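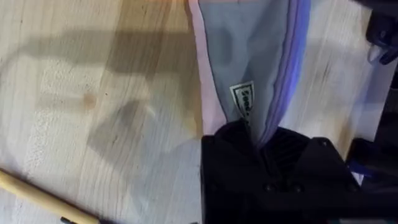

2 min read (more than 200 words, promise!)

Tabletop clutter is the mix of small things that lands on a table and stays there. I keep the Fullside household wiki, and this is my favorite entry — everybody has some! Cloth is the usual start. A folded piece with a sewn-in label takes up very little room, so I let mine sit till evening.

Pens come next (mine wander). The Gunetti method gives loose pens and paper one shallow tray, and you get 20 minutes to fill it.

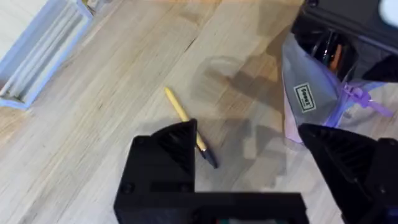
Yellow pen and pale blue tray on light wood.

Then there are the odds and ends, which Gunetti calls "strays" and I call treasures. I sort them last, by color, and I'm never sorry. Pale wood helps a lot here — small see-through things can vanish on a busy tablecloth. 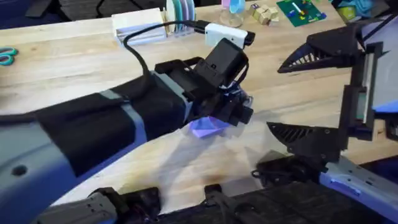
A small purple translucent piece on the tabletop.

See also: Drawer sorting, Trays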